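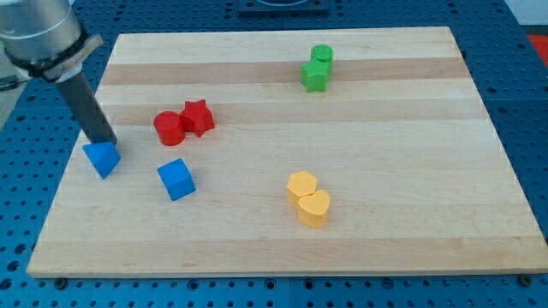 Home | Benches | Arms | Fixtures | Write for us

Setting up a block-pushing cell without fooling yourself

By Mwangi Mfinanga

Filed under: Arms, Fixtures

41 shares | 5 comments

Every block-pushing setup guide I have read promises you'll be collecting good runs by lunch. I have set up this cell four times now, in two buildings, and I have never been collecting good runs by lunch. What follows is the order I do things in, including the steps the arm's own manual says you can skip. I stopped skipping them.

You need an arm with a tool flange you trust, a table with a hole grid, a flat board, a pusher shaft and a set of blocks. Ours are eight blocks in four colors, two shapes to a color: red cylinder and star, green cylinder and star, yellow hexagon and heart, blue triangle and cube. People will sell you a "calibrated" block set. I bought one from Hakitz and could not find a single thing about it that was calibrated.

1. Fix the board before you touch the arm

We use a big pale cutting board on top of the blue breadboard table. A cutting board is a fine work surface if it is flat and if it doesn't move. Check the first with a steel straightedge, both diagonals, then both long edges. Don't go by eye. A striped board looks flat when it isn't.

For the second, put bolts in the table grid against the edges of the board and snug them up. Then push the board hard with the heel of your hand, from all four sides. If it moves at all, start over. Rubber feet and double-sided tape get recommended a lot. Tape creeps. I have come in on a Saturday to find the board a good bit off from where Friday's numbers said it was, and a full day of runs went in the trash.

Write down which holes the bolts are in. Somebody will borrow them.

2. Mount the shaft, then doubt the mount

The pusher goes into the collar at the end of the arm. Clean both faces, seat the shaft, and tighten the collar screws a little at a time, going across and back. Now grab the tip and wiggle. Any play up at the collar is multiplied by the length of the shaft, and ours is long.

Mark a line across the joint with a paint pen. If the two halves of the line stop meeting, the shaft has turned. A round tip hides this nicely until you change tips, and then you lose a morning.

The Ingvarsson controller has a tool wizard that offers to work out the tip position for you after you touch one point from a few angles. It gave me a cheerful green check mark on a shaft I had deliberately left loose. Use the wizard for a first guess. Then touch a sharp pin from 7 directions yourself and write down the spread. If you don't like the spread, the check mark doesn't matter.

3. Set the height in more than one place

Jog down to a strip of printer paper near one corner until the paper just drags. Save that. Do the other three corners and the middle. If all five agree, do them again, because in my experience you have made a mistake.

Tilt the work plane to match what you measured. Then raise the working height enough that the tip never drags on the wood. Too high has its own trouble: on a low block you'll be pushing near the top edge, and the block tips instead of sliding. Try the star and the heart first. They are the fussy ones for us.

4. Limit the speed and the force

Start at a crawl. I don't care what the brochure says about collision detection. Put a block against one of the bolt heads where it can't slide and drive the tip into it slowly, hand on the stop button. If the arm keeps going longer than you are comfortable with, turn the limit down. Repeat with the arm stretched out and again with it pulled in close. Ours behaved differently in those two poses, and I got no warning of that from the software.

Keep the workspace box inside the edges of the board. A block that goes off onto the hole grid is a nuisance. A shaft tip that goes off after it can catch in a hole.

5. Touch each block

Before any real run, bring the tip up to every block, one at a time, and look at where it lands against where the screen says it lands. I begin with the blue triangle at the shaft side of the board and work across. The triangle is a good tester. With a flat three-cornered top and angled faces, it shows a small sideways error that a cylinder will happily swallow.

Then nudge each one and bring it back. Don't record yet.

6. Run it long enough to see drift

The Kimton setup sheet says 10 minutes of warmup. I ran 233 pushes in a row and logged the pin check in between. It was still wandering well after the 10 minutes, and it settled by push 200. So that's our warmup now. Yours will be different and you should go find out.

Upkeep

Collar screws: every morning. Pin check: morning and after lunch. Wipe the board with a dry cloth, no oil, no polish. Somebody oiled ours once and every push distance changed. Look the tip over at 1000 pushes and replace it if there's a flat on it.

I'm told the next Tritonlow release makes most of this automatic. I was told that about the last one.

Comments (5)

Sekar Nasution
Agree on the tape. What torque on the collar screws?

Mwangi Mfinanga
Whatever is stamped on your collar. Mine isn't the same as yours.

Jalen Abernathy
Warmup seems excessive. We do five minutes and have never had an issue.

Mwangi Mfinanga
Have you logged it?

Said Bennani
We went from a cutting board to a sheet of acrylic and regretted it, the glare was awful for the overhead camera. Back to wood.

Reply | Share | Older posts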